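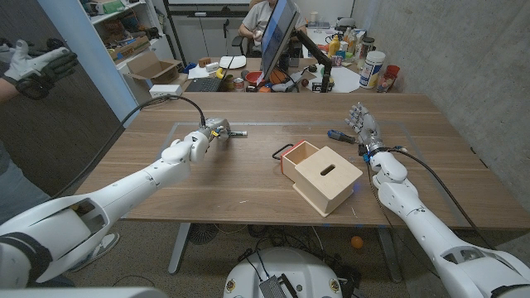
Gripper on the left arm, marker held level over the table.

Quick gallery from our look at the Trivmont two-arm kit, on offer from Bostance from April. More pics to come when I get a minute.

Gripper one side, five-fingered hand the other. You can mix them how you like when you order, wich is the main draw for small labs. Swapping ends takes roughly 10 minutes, four bolts and a plug.

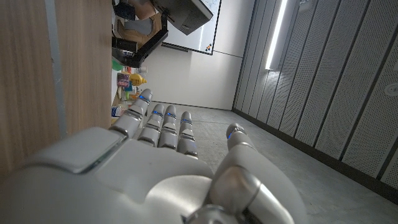
Hand on its own is the Nasr option, adds 874 quid to the kit. Pricey but the finger control is smooth. Spare pads sold seperately. Cable for the arm could be longer, have told them.

Warranty 2000 hours. Deposit 100, ask at the Stendlow showroom, mornings best.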